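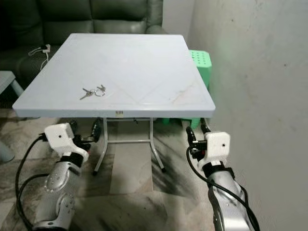

Ticket 698: Storage unit door, Sernescombe site, keypad rejects code

Print this page
E-mail this page

Opened by: Annelies Camenzind
Assigned to: Amedeo Piras
Status: open (was closed, reopened by customer)

Customer report

The Droseo keypad on unit 139 takes my code, beeps twice and stays locked. I have tried it morning and evening. The office told me I was typing too fast. I have had the same code since August and I type it the way I always did. My keys open the padlock on the inner cage fine, so please don't send me the padlock instructions again.

Reply, A. Piras

Two beeps means the code was accepted but the bolt did not move. The Droseo help sheet says this is low battery. Batteries replaced at 9:40 a.m. Door opened on the first try. Closing.

Customer, reopening

It opened once. By late afternoon it was back to two beeps. I doubt it was ever the batteries, and I'd like to know if anyone tested the old ones before they went in the trash.

Reply, A. Piras

They were not tested. Fair point. I put a meter on the new set and they read full, so low battery is out unless the contacts are bad. Contacts look clean to me.

Called Deligiannis, who installed the doors. They said to update the keypad software. I asked what in the update has to do with the bolt and did not get an answer. Ran it anyway at 2:15 p.m. No change, two beeps.

Further notes, A. Piras

Pushed hard on the door with my shoulder while entering the code. Bolt pulled back. Let go, tried again, stuck. Did this 5 times and got the same result every time. The bolt is rubbing on the strike plate. The unit gets afternoon sun, and my guess is the door swells or the frame shifts, but I have not measured either one and would not put money on it.

Mevance sells a "smart realignment kit" for this. As far as I can tell from the parts list it is shims and a longer screw. Not ordering it. Will loosen the strike plate and move it over with the screws we have.

Customer

Fine. Please leave this open until it has worked on a hot afternoon. A morning test proves nothing, that's how it got closed last time.

Reply, A. Piras

Agreed. Leaving open. Until the plate is moved, lean on the door while you enter the code.

Print this page
E-mail this page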